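July, points model notes, Isotia league

Reran hitter projections with walks at one point and steals at two. Pool is 187 hitters, cutoff 70 games played. Skidirero export still drops anyone traded midseason, so I patched those rows by hand from the Tandside sheet.

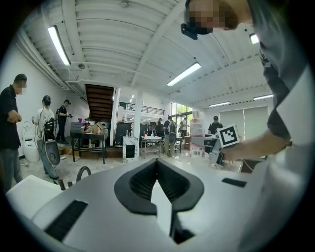 Marker cube in hand, gripper in front.

Top total is 3310 with the old strikeout penalty. Halving the penalty moves 15 hitters up a tier, nearly all of them low-average power bats. Catchers barely move. 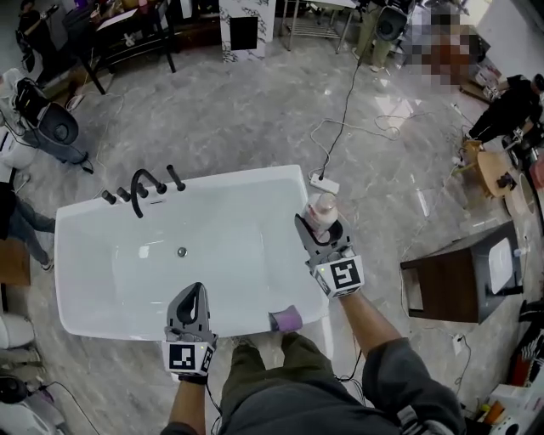 Replacement level at second base looks too high - probably the multi-position guys getting counted twice. Jatoi script assigns by first listed position, mine by scarcest. Need to pick one before the pitchers go in.

Todo: rerun with quality starts off, check innings cap.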